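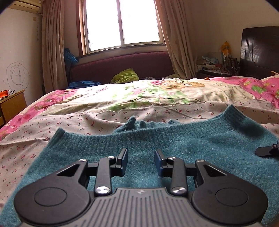

Issue 41, page 6

Hand-held demonstrations: garment folding on beds

Work on the Grevness folding set resumed in May and the first block is now closed. It holds 128 demonstrations of knitwear and shirts folded on beds in ordinary homes, all recorded with the hand-held gripper. The sweater sequence begins with the garment laid flat on the sheet, and the operator then works with the fingers of the tool in place of their own.

Beds were chosen over tables after the Ciddale trials. A mattress gives under the fingers, and a printed sheet is harder for the vision model to separate from the garment than a plain worktop. Teal knit on small red cherries is a fair test of this. Windows behind the headboard are a further difficulty: the exposure settles on the daylight and the knit loses detail in the darker areas. Operators are asked to leave curtains as they find them.

Three changes to the procedure apply from this issue.

Closing speed. Several operators shut the fingers faster than the arm at Ciddale can follow. Replay on the arm clips these movements and the sleeve is missed. Please take a full second over each grasp.

Collars. Ribbed collars and cuffs should be gripped one layer at a time where possible. Demonstrations in which both layers are lifted together are still useful but must be marked "double" in the log.

Resets. Start each demonstration with the garment in a different position. In the first block, 20 recordings from one operator were near copies and had to be set aside.

Remote control remains in use for the comparison set. The Rosus station has produced 100 folds by teleoperation on the same list of garments. They are slower and show more pauses before contact, but need no conversion before training. Results for the two methods will be given together once the Xu policy has been trained on each separately.

Logs for the second block are due by September 13, 2024. Recordings sent without a calibration clip will be returned.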